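Gripper build nights move to Monday

If you've been meaning to drop in on the gripper group at the Niltcombe workshop, September is a great month to do it! We're on Mondays now, seven until the building closes, and there are spots for 14 people. Omolara Adeleke has the sign-up sheet.

For anyone new: we're building hand-held grippers, the kind you carry around and squeeze yourself, so that a robot arm can later learn from the way people pick things up. The shell is in its third version (Manolis Pappas redrew the whole thing over the summer, bless him) and it's so much nicer to hold than the old one. The marker tags go on the cube-shaped part, and we're still arguing happily over the best way to keep them flat.
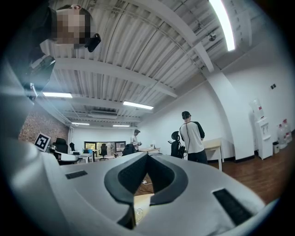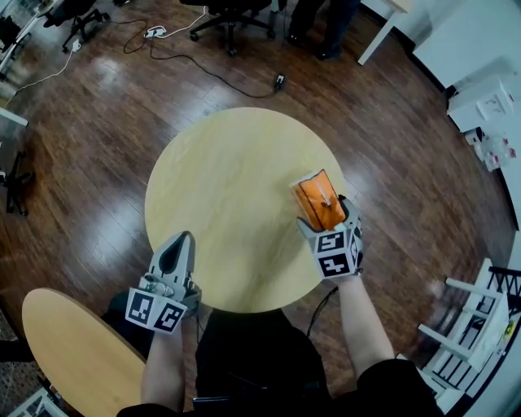 Next job is the cables. They get underfoot, they tug on your wrist, and Salamatu Lawal has sworn to have a clip design ready for the next session - she's on her fourth sketch and I like all of them. Iwona Wysocka is sorting out file names for the recordings, and we'd like to reach 1000 good pick-ups before we let the Mahuika arm try anything on its own. I can't wait to see it have a go.

You don't need to know any electronics. If you can use a screwdriver and don't mind picking up the same packet 20 times in a row, you'll fit right in. Bring small things from your kitchen drawer too, the odder the shape the better!

- Chiamaka Effiong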